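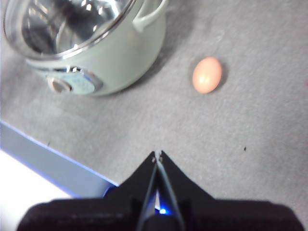

오를란디니 급식센터의 아침 준비는 새벽에 시작합니다. 이 센터는 회사 세 곳과 요양원 한 곳에 식사를 보내고, 주방에는 16명이 일합니다. 지난 3월부터 주방 옆 작은 방에서 틸라드라는 회사의 로봇 팔이 달걀 다루는 일을 배우고 있습니다. 저는 이곳에서 9년 동안 일한 조리원 한 분을 만나 이야기를 들었습니다. 이름은 쓰지 않기로 약속했습니다.

"처음에는 기분이 좋지 않았습니다." 그분은 앞치마를 접으면서 말했습니다. "달걀은 제 일이었으니까요. 하루에 2160개를 삶는 날도 있습니다. 손목이 아파도 그것은 제가 잘하는 일입니다."

로봇은 아직 큰 솥 앞에 서지 않습니다. 작은 전기 냄비와 달걀 한 개로 연습합니다. 저는 너무 작은 시작이 아니냐고 물었습니다. 그분은 웃었습니다. "저도 신입에게 처음부터 큰 솥을 맡기지 않습니다. 달걀은 세게 잡으면 깨지고 약하게 잡으면 떨어집니다. 그 사이를 손이 알아야 합니다."

그래서 조리원의 일에 새로운 것이 하나 생겼습니다. 일주일에 두 번, 그분은 조종 장치를 잡고 로봇의 손가락을 직접 움직입니다. 연습 한 번마다 기록이 남고, 제가 방문한 날까지 그 기록은 1853번이었습니다. 이 시간도 근무 시간으로 계산됩니다. 처음에는 그렇지 않았는데, 조리원들이 함께 요구해서 바뀌었다고 합니다.

불편한 점도 물었습니다. 대답이 조금 늦게 나왔습니다. "조종할 때는 옆 사람과 말을 할 수 없습니다. 주방에서는 손은 바빠도 입은 자유롭습니다. 그 방에 들어가면 조용해서 시간이 길게 느껴집니다." 또 젊은 직원들은 화면을 보며 움직이는 것에 금방 익숙해졌지만, 그분은 거리를 짐작하는 것이 지금도 어렵다고 했습니다.

일자리에 대한 걱정은 남아 있습니다. 센터는 올해 사람을 줄이지 않겠다고 종이에 써서 붙였습니다. 내년에 대한 말은 그 종이에 없습니다. "저는 그 종이를 매일 읽습니다. 글자가 늘어났는지 보려고요."

그래도 그분은 손목 이야기를 다시 꺼냈습니다. 무거운 솥을 옮기는 일을 기계가 먼저 가져갔으면 좋겠다는 것입니다. "왜 달걀부터 시작했는지 모르겠습니다. 우리에게 먼저 물었으면 솥이라고 대답했을 것입니다." 이 의견은 틸라드의 담당자에게도 전달되었고, 답은 아직 오지 않았습니다.

인터뷰가 끝나자 그분은 점심에 쓸 파를 썰러 주방으로 돌아갔습니다.

2025년 9월 7일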